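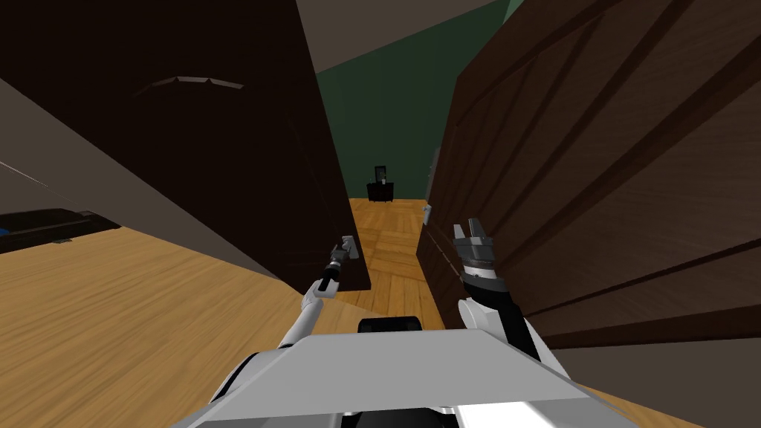
The first word I learned in Estonian was the one for "twelve-month," as in the length of the gym contract I had just signed. I thought I was asking for a towel.

I had given myself 30 days in Mägi, a hill town with one bus, two bakeries and a language school called Bralia, which promises "survival fluency" to anyone who can sit still for 14 hours a week. Estonian has 14 cases. The school's brochure mentions this on the back page, under parking.

My method up to then had been an app named Rumis, which awards you a paper crown for every streak. By November I had a streak of 801 days and could say that the duck was reading a newspaper. I have since been to Mägi's duck pond at several times of day and found no opening for the remark.

Bralia does things differently. You get a deck of 1000 cards and a notebook, and at nine in the morning everybody goes around the table and says what they did last night. Since there is little to do in Mägi at night, we all did the same thing, which was cards. By the second week I had started making up dinners. I invented a cousin so that I could put him in the partitive.

The real lessons were at Bato, the café across the square, where the woman at the counter declined to hear any order with a wrong ending on it. She would wait, cloth in hand, while I worked through the options. On a bad morning I got soup.

I still can't tell you why the object of a sentence changes its ending when you haven't finished with it – a half-read book takes one form, a book you've read to the end takes another. I like it, though. My own Estonian is firmly in the first group, and the gym has me until next fall.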